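Undunbridge House
Shared rooms: safety and tidiness check, with comments
Room 7, first floor
Checked by: Dagim Zeleke
Date: 11 June 2021
Previous check: December

Marks used: OK / Fix / Watch / N/A
"Fix" means before the next check. "Watch" means I will look again but you don't have to do anything now.

1. DOOR AND WAY OUT

1.1 Door opens fully: OK
Opens all the way to the wall stop. The coat rack that was behind it in December has gone to the Hailu room and should stay there.

1.2 Door closes and latches without a push: Fix
Needs a shove at the bottom corner. I have put in a work order for the hinge side. Please don't plane it yourselves. Somebody did that on the Gosach room door and there is a gap under it now that lets the hall light in.

1.3 Path from bed to door clear, 20 inches or more at the narrowest point: OK
Narrowest point is between the foot of the bed and the dresser.

1.4 Escape card on back of door: Fix
Card is there but it still shows the old stairs. New cards are in the office, top drawer.

1.5 Smoke alarm tested: OK
Pressed and held. Loud. Battery replaced in December and labeled.

1.6 Window opens and stays open without a prop: Watch
Stays open, but the left side slips if you bump it. Keep fingers clear when closing.

2. POWER, CHARGERS AND LAMPS

2.1 Outlets tight to the wall, no cracks or brown marks: OK
Checked with the plates on. No movement when pushed.

2.2 Chargers and adapters in good shape: OK
Pins straight, cases closed, no rattle. If a charger gets too warm to hold, unplug it and bring it to the office even if it still works.

2.3 Charging cables off the floor and out of the walking path: Watch
Cables run along the wall side, which is the right side. Loops should be taken up with a tie so they can't get caught when a box or basket is moved. Ties are in the supply closet, in the Pokum tin.

2.4 Lamp stable, nothing draped over it: OK
Lamp does not tip when nudged. Keep towels, blankets and bags from touching the light. This applies to LED lamps as well. They run cooler than the old bulbs, but the base can still get warm and a cloth hanging over it will hold the heat in.

2.5 Extension cords: N/A
None in use. If you need one, ask. Cords from home have to be looked at first.

2.6 Chargers not left under bedding: OK
Nothing found under the pillow or blanket. I lift the blanket at every check, so please don't be surprised if the bed looks different when you get back.

3. BEDDING, TOWELS AND SOFT THINGS

3.1 Blanket free of holes and long pulled threads: OK
One short pull near the hem. Trim it with scissors, don't yank it.

3.2 Blanket clear of the floor on the walking side: Fix
Hangs low enough to step on. Tuck it or shift it toward the wall.

3.3 Towels dry before they are rolled or folded away: OK
Felt them at the center of the roll, where damp shows up first.

3.4 Cloths and small towels sorted: Fix
See the comment below the picture.

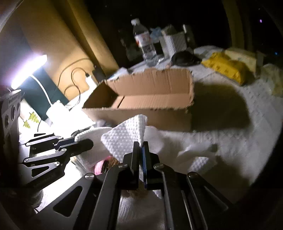
Comment on 3.4. Small cloths are the item I write up most often in these rooms, and the trouble is nearly always the same one: they get put down on top of something and forgotten. A white waffle cloth on a white textured blanket is easy to miss, and so is whatever is under it. With the corner of the cloth up you can see a brown and pink plush toy that would otherwise have gone down to the laundry with the bedding. Lift every cloth before you strip the bed and shake it out over the blanket. Cloths then go in one stack, towels in another, and the two stacks don't get mixed on the shelf.

3.5 Plush toys and other small soft items: Fix
These need one place to live. The shelf over the dresser has room. Fuzzy toys collect lint from towels, so keep them out of the towel stack. If one needs washing, read the tag first. If the tag has been cut off, use a mesh bag and cold water, and let it air dry.

3.6 Laundry tied and labeled: N/A
No laundry bag out at the time of the check.

4. BOXES, BASKETS AND BAGS

4.1 Cardboard boxes in good condition: Fix
The open box has torn, jagged edges along the top. Either trim the flaps square or break the box down and take a new one from the stack by the back door. Torn cardboard sheds bits into clean towels, and a rough edge will catch on a waffle weave and pull it.

4.2 Boxes not stored on the bed: Fix
Boxes are fine on the bed while you are packing or sorting. They are not stored there overnight.

4.3 Baskets sound, no broken or poking strands: OK
Ran a hand around the rim of the white woven basket. Smooth.

4.4 Plastic bags put away: Fix
Flatten and fold the ones worth keeping. The rest go in the soft plastics bin on the landing. Bags should not be left near a lamp or near where anyone sleeps. This has been on the list for every room since a child visiting the Hailu room was found playing with one. No harm done that time.

4.5 Personal bags and pouches closed and off the walkway: OK
I don't open personal bags. If something inside needs to be checked, I will ask you to open it.

4.6 Nothing stacked above shoulder height: OK
The top of the wardrobe is clear. It had suitcases on it in December, so thank you for moving them.

5. DRINKS AND WATER

5.1 Drinks capped when not being used: OK
Water bottle had its cap on.

5.2 Drinks kept away from chargers and the lamp: Watch
Far enough off today. A bottle standing on anything soft will go over sooner or later, so use the dresser top or the tray.

5.3 No cups or food left in the room: OK
One spoon, returned to the kitchen.

5.4 Radiator valve dry: OK
Wiped with a paper towel, no moisture. The stain below it is old and was painted over once already.

6. WALLS, FLOOR AND FURNITURE

6.1 Walls free of damp and peeling paint: OK
Light scuffs at bed height. These will wash off with a damp cloth and a little dish soap. Don't use the scouring side of the sponge on this paint.

6.2 Floor even, no loose boards or lifted edges: Watch
The edge strip at the door has one raised screw. Tightened today. If it lifts again it needs a longer screw and I will do it.

6.3 Bed frame solid, no squeak or sway: OK
Bolts checked at all corners. One took a quarter turn.

6.4 Dresser drawers run and stop: Fix
The second drawer comes right out if pulled hard. The stop is missing. Until it is replaced, keep only light things in that drawer.

6.5 Shelf brackets tight: OK

6.6 Dust under the bed: Fix
Sweep, then mop. The long broom is back on its hook.

SUMMARY OF FIXES

Work for the house:
Door hinge (1.2)
Drawer stop (6.4)

Work for whoever has the room:
Swap the escape card (1.4)
Blanket off the floor (3.2)
Sort cloths and towels into separate stacks (3.4)
Find a place for the small soft items (3.5)
Trim or replace the cardboard box (4.1)
Boxes off the bed at night (4.2)
Fold or throw out plastic bags (4.4)
Sweep under the bed (6.6)

GENERAL COMMENTS

The power section came out well, with only the cable loops to tidy. In December this room had two chargers with cracked cases and a power strip plugged into another power strip. Those are gone.

Most of what is left is sorting. If you have an hour, do it in this order: clear the plastic bags first, then the towels, then the cloths, then the box. Doing the box first means you will fill it and have to empty it again when you find what doesn't belong in it.

Waffle cloths shrink in a hot dryer. I have seen two sets from the supply closet come back a good bit smaller than they went in. Low heat, and take them out while the hems are still slightly damp, then lay them flat. They should not be ironed. The ironing board in the Gosach room is for sheets and shirts.

If you find an item that isn't yours under a cloth or in the bedding, put it in the lost and found drawer with the room number and where you found it. There are several things in that drawer with no note, and I have no way to get them back to anyone.

The supply closet is short of small towels at the moment. If you have extras that came with the room, send them down. The room list allows four small and two large for each person, and most rooms are over that.

Questions about this sheet can be left in the office tray or raised with me on the landing. A copy is kept in the folder marked Rooms, behind the December sheets. Please don't take the folder copy. The page on the back of your door is yours to write on, and you can cross off each fix when it is finished.

Checked and signed: D. Zeleke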